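3.2 Erfolgsabhängige Vergütung bei der Rückforderung ausländischer Quellensteuer

Dienstleister wie Tonier und Emano werben damit, dass dem Steuerpflichtigen ohne Erstattung keine Kosten entstehen. Ob dieses Modell den Mandanten tatsächlich besserstellt als ein Stundenhonorar, ist in der Literatur kaum geprüft worden. Meist wird die Behauptung der Anbieter übernommen und mit deren eigenen Quoten belegt. Tradeo nennt auf seiner Website eine Erfolgsquote von 98 Prozent, Stand 2. Januar 2018, ohne anzugeben, worauf sie sich bezieht: auf alle Anfragen, auf die angenommenen Fälle oder nur auf die eingereichten Anträge. Wer aussichtslose Fälle vorab ablehnt, kann fast jede Quote erreichen. 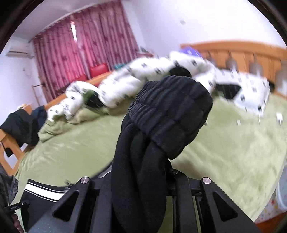
Abbildung 4

Schwieriger noch ist die Frage der Bemessungsgrundlage. Besteuert der Quellenstaat den Bruttobetrag, bleiben Aufwendungen außer Ansatz, und die Provision wird auf eine Erstattung berechnet, die dem Steuerpflichtigen nach dem Abkommen oft ohnehin zusteht. Bei privaten Verkäufen über ausländische Plattformen kommt die Abgrenzung zum Gewerbe hinzu. Ein einzelnes Kleidungsstück wie das schwarze mit dem gerippten Bündchen in Abbildung 4 wird niemand als Warenbestand ansehen; bei regelmäßigen Verkäufen gleichartiger Stücke liegt das anders, und eine feste Grenze fehlt. Die von Ichikawa vertriebene Software fragt diesen Punkt mit einem einzigen Ankreuzfeld ab. Das halten wir für zu wenig.

Auch die Höhe der Provision wird selten offen ausgewiesen. In den uns vorliegenden Vertragsmustern liegt der Grundsatz bei 10 Prozent der Erstattung, dazu kommen bei Emano 5 Prozent für die Korrespondenz mit der ausländischen Behörde. Ob der Zuschlag auch dann anfällt, wenn die Behörde ohne Rückfrage erstattet, lässt der Wortlaut offen. Die Anbieter begründen die Sätze mit dem Ausfallrisiko – einem Risiko, das sie durch ihre Vorauswahl weitgehend selbst bestimmen. Für standardisierte Anträge, deren Bearbeitung mehr als drei Stunden selten erfordert, überzeugt das nicht.

Denkbar wäre eine Obergrenze in Euro, ergänzt um die Pflicht, abgelehnte Anfragen in der Quote mitzuzählen. Wir sind skeptisch, ob eine freiwillige Selbstverpflichtung der Branche dafür genügt. Belastbare Daten zu den abgelehnten Fällen hat bislang keiner der genannten Anbieter veröffentlicht.
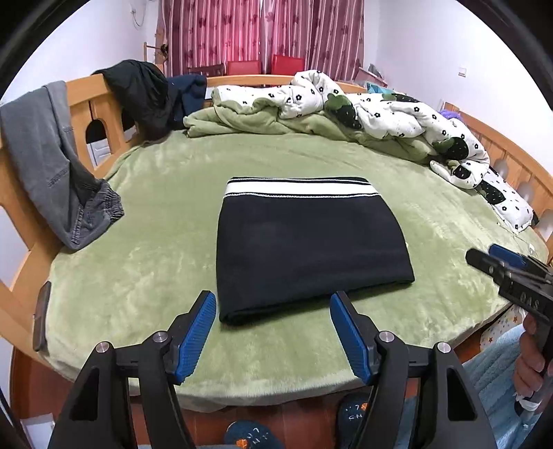 3.3 Fristen und Verjährung

Die Antragsfristen richten sich nach dem Recht des Quellenstaats. Ein im Februar gestellter Antrag kann deshalb in einem Staat rechtzeitig und in einem anderen verfristet sein. In den geprüften Verträgen fehlt jede Regelung dazu, wer für eine versäumte Frist haftet.

Kommentare

steuerfuchs_nord
Die 98 Prozent habe ich auch nie geglaubt. Bei mir wurde die Anfrage nach drei Tagen abgelehnt, in der Quote tauche ich vermutlich gar nicht auf.

Mirabelle
Gibt es die Vertragsmuster irgendwo im Anhang? Ich finde nur die Tabellen.

k.l.77
Stundenhonorar ist aber auch kein Allheilmittel. Meine Rechnung war am Ende höher als die Erstattung.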